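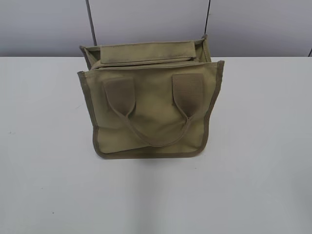

Section 4: Packing, carrying and storing your Prindero sewing machine
The Prindero weighs 6 kg with the foot control and should be moved in something that supports it from underneath. The hard case sold by Ikwood is the usual choice for the machine itself. Cords, bobbins and the extension plate travel separately, and a boxy canvas tote with bound edges, such as the khaki-green one on the white tabletop, suits them well. Choose one that stands upright while you fill it. Do not carry the machine in a tote by its handles.

4.1 Before you pack
1. Turn the power switch to OFF and unplug the machine at the wall.
2. Raise the needle to its highest position by turning the handwheel towards you.
3. Remove the needle and put it in the needle tube.
4. Lower the presser foot onto a folded scrap of cotton.
5. Take out the bobbin and brush lint from the race.
6. Fold down the spool pin.

Note: If you have been sewing for more than an hour, let the machine cool before you put the cover on. The lamp housing holds heat longer than the motor does.

4.2 Packing the accessories
1. Coil the power cord loosely and fasten it with the hook-and-loop tie. Do not wind it around the machine.
2. Place the foot control in the bottom of the bag, pedal side up.
3. Lay the extension plate flat against one side.
4. Put small parts in the zip pouch and place it on top.

CAUTION: Keep machine oil upright in a sealed bag. Oil that leaks onto the foot control can damage the contacts, and this is not covered by the warranty.

4.3 Setting up again
Choose a level surface that can carry the machine at full speed without rocking. Leave 300 mm clear on the left for fabric to feed through, and make sure the handwheel turns freely on the right.
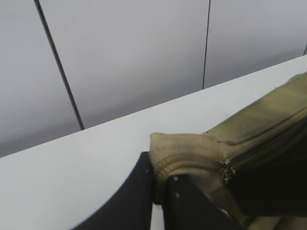 Stitch tension is easiest to judge in even light with no strong colour behind the work. Use a sample of medium-weight calico and sew a straight line of around 106 stitches before adjusting the dial. A white table against a light grey wall, as shown, gives a neutral background for comparing thread colours. Set the tension dial to 4 and change it by half a number at a time.

4.4 Long-term storage
1. Complete all steps in 4.1.
2. Put one drop of oil on each point marked in Section 6.
3. Fit the dust cover and store the machine in a dry cupboard, off the floor.
4. Run it for a few minutes every 13 weeks - unthreaded, with the presser foot up.

Note: Do not leave the machine in a parked car or an unlined garage over summer. Spare covers and bobbins can be ordered through Stevens, quoting the model number on the base plate.

Revised December 4, 2022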